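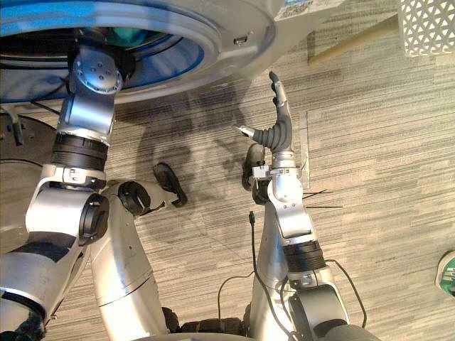

黒い布の担当

ブラークブリッジの試験室に配属されたのは八月だった。仕事は二種類の手を比べることで、片方はカラム、もう片方はケルティスと呼ばれていた。どちらも社内の呼び名で、由来を知っている人はもう異動していた。

課題は単純だった。黒い布をつかみ、かごへ入れ、手を離す。それを一日中やって、結果を表に書く。成功、落下、絡まり、不明。不明の欄を使いすぎると、翌朝かならず先輩に呼ばれた。

私は前の職場で縫製の検品をしていた。布なら分かるだろうと言われて採用されたが、ここでは布のほうはあまり見なかった。見るのは指である。布の端に指が届いたか。届いたあと、布の下に入ったか、上を滑ったか。灰色のカーペットに膝をついて見ていると、昼前には腰が痛くなった。

カラムは力が強かった。一度つかめばまず落とさないが、離すのが遅かった。ケルティスは離すのは早いが、薄い布だと二枚まとめて持ってくることがあった。先輩はカラムが好きで、私はどちらでもよかった。
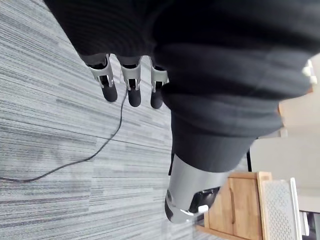 617回目

二週目の終わり、617回目の試行で腕が途中で止まった。異常の表示は出ていなかった。

「触るなよ」と先輩が言った。

「触ってません」

「関節の温度は」

「正常です。電流も正常です」

先輩は制御器のログを上から読み、私は腕のそばにしゃがんで待った。指は開いたまま動かなかった。検品台で、針の止まったミシンの前に座っていたときのことを思い出した。あのときも、修理の人が来るまで手を膝に置いて待っていた。

原因は制御器の待ち時間の設定だった。把持が終わったという信号を待ち続けていたのだ。先輩は設定を直し、617回目は不明にしていいと言った。私はそう書いた。

昼休みに、プラストポートの工場から電話があった。採用する手を今月中に決めたいという。先輩は受話器を置いてから、弁当のふたを開けたまましばらく食べなかった。

「どっちがいいと思う」

「布によります」

「そういう答えは工場では使えない」

それはそうだろうと思った。午後はかごを相手に続けた。布が重なると、どこまでが一枚なのか、私の目でも迷うことがあった。迷ったときは折り目を追う。折り目がほかの布の下に消えたら、その先は数に入れない。前の職場で教わったやり方である。 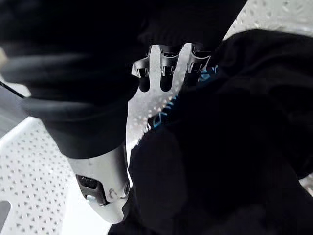
手首のカメラ

報告書の締め切りは2020年9月15日(火)だった。前の晩、私は一人で残って手首のカメラの録画を見直した。全部で2,436回分ある。そのうち145回が不明のままになっていて、先輩からは、一つでも減らしておけと言われていた。

再生速度を上げると布が膨らんだり縮んだりして、生き物の腹のように見えた。等速に戻すとただの布だった。不明の多くは、肝心なときに自分の指がカメラの前をふさいでいるものだった。指はレンズに近すぎてぼやけ、布は画面の上のほうをふさいでいる。止めて、少し戻して、また進める。 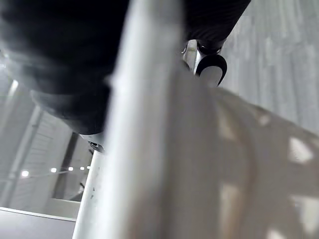
そのうち、布より奥のほうに目が行くようになった。手首が上を向いたときに、壁や明かりが入ってくる。昼間、私はずっと床を見ていたので、部屋がそんなふうに見えることを知らなかった。一つの録画には先輩の声が入っていた。「もう一回いこう」と言っていて、そのあと私が小さく返事をしていた。自分の声だと気づくまでに少しかかった。

夜中までに不明をいくつか減らした。残りはそのままにして、理由の欄に「指で隠れて判定できず」と書いた。同じ文を何度も打った。

翌朝、先輩は表を最後まで見てから、カラムの欄に丸をつけ、消して、また丸をつけた。

「離すのが遅いのは直せるからな」

「二枚持ってくるほうは」

「あれは分からん」

報告書は昼に送った。プラストポートからの返事はその日は来なかった。先輩が食事に出たので、私は床の布を拾ってたたみ、棚に戻した。手でやると、すぐに終わった。それから次の試験の表を印刷して、一行目に日付を入れた。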